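Home | Syllabus | Handouts | Readings | Contact

Handout 4: Setting a table for service

Read this before the Friday practical. It covers place settings for a plain three-course meal, as served in the Tirkum dining room.

Start with the chair. Put it where the guest will sit, then set the place in front of it. Allow 60 cm of table edge for each person. With less than that, elbows meet and glasses get knocked over.

Flatware goes on in the order it will be used, working from the outside in. Forks go to the left of the plate, knives and spoons to the right. Knife blades face the plate. Line up the bottoms of the handles 2 cm from the table edge. Hold each piece by the handle or the neck, never by the part that goes in the mouth.

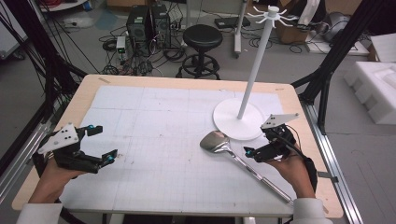 Glasses come next. The water glass stands just above the tip of the main knife. If wine is served, its glass goes to the right of the water and a little lower. Carry clean glasses by the stem, or by the base if they have no stem.

The bread plate sits to the left, above the forks, with the butter knife laid across it. Napkins can go on the plate or under the forks, but use the same place for the whole table.

Check the room 15 minutes before the doors open. Walk the full length of each table and look down the line of handles. Crooked settings show up best from the end.

For the practical, you will set one table of four in 11 minutes. It is marked out of 100. Spacing and handling carry the most marks. Bring a clean polishing cloth and the Gremik checklist from Handout 3.

Next week: clearing and crumbing down.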